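Notes from the Saturday open day at the Zulta workshop

The Zulta unit is at the far end of the trading estate, past the tyre place, and the only sign is on the inner door. Doors opened at ten. I went mainly for the two-arm cell, which has been on the members' build list since March and had got far enough to be shown.

The cell is a box on a bench: aluminium extrusion frame, pale wall panels, lights in the ceiling and a dark stone-effect floor. The members priced a ready-made enclosure from Tarnix at 2,939 and decided against it. Their own parts list came to 2,916 with the arms left out, so the saving was small, but they now have a frame they can drill.

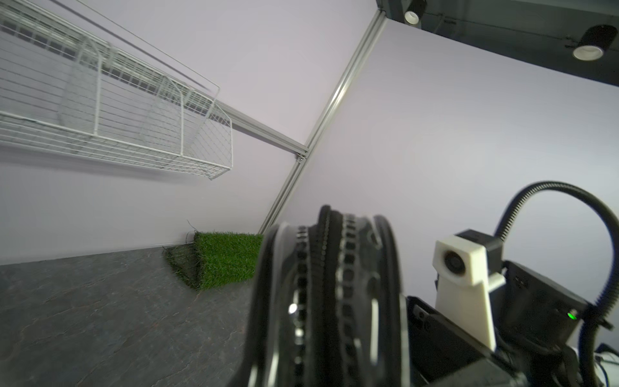 Most of my questions were about squareness. The corners are held with plain brackets, and the first assembly was out by enough to upset the arm calibration. They slackened everything, clamped the frame to a flat door and tightened it again in sequence. Diagonals are now checked whenever a panel comes off.

The camera mounts are printed in the workshop in white filament. An earlier version flexed when the wrist changed direction quickly, and the bracket was thickened twice. Print time went up and the members seem content with that.

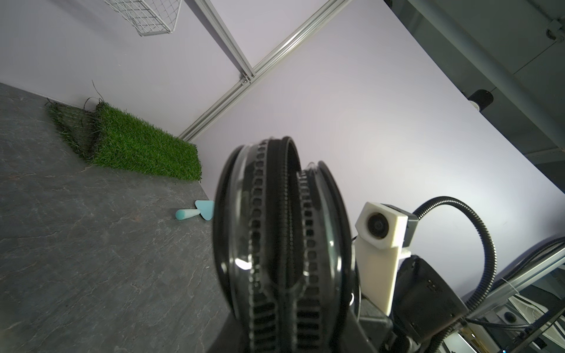
Cabling took longer than the frame. Everything moving goes through corrugated conduit, with enough slack for the wrist to turn fully — the first harness had too little and pulled a connector out. The conduit came from Kneževič, who would only supply a full reel, so there is plenty left if another group wants some.

Both arms share the front rail. Each has its own base plate, and either can be unbolted without disturbing the other. Power is separate for each side.

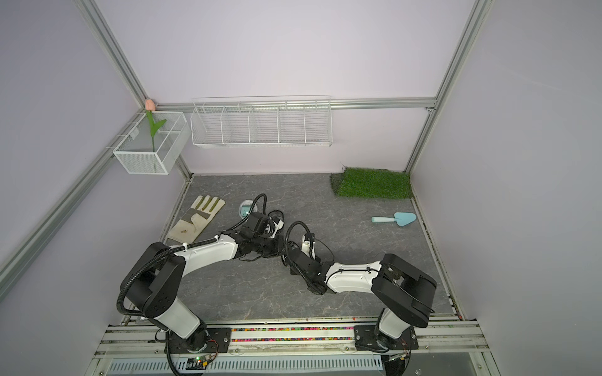 Both arms on the front rail, with the glove and trowel on the floor.

The planned task is tidying: garden and household items off the floor and into the wire baskets. Soft things are the difficulty. The control software is Steltik, run on an old desktop under the bench, and the members have set themselves 200 attempts with rigid objects and 200 with soft ones before they change anything else.
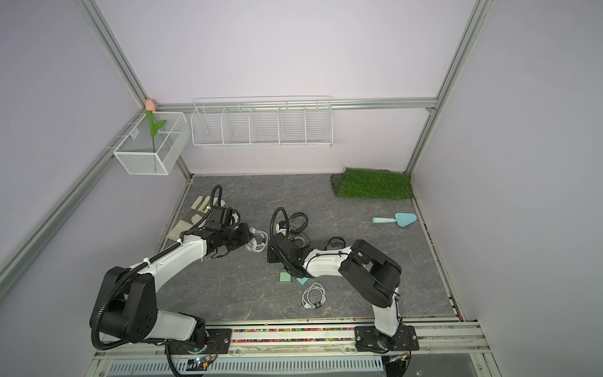

I asked about stopping distance and was shown the log, which is kept on paper. Speed is limited in software for open days. A hardware limit is on the list, after a better earth connection to the frame.

Tea was by the lathe. Parking is tight after eleven, and the side gate is locked at four.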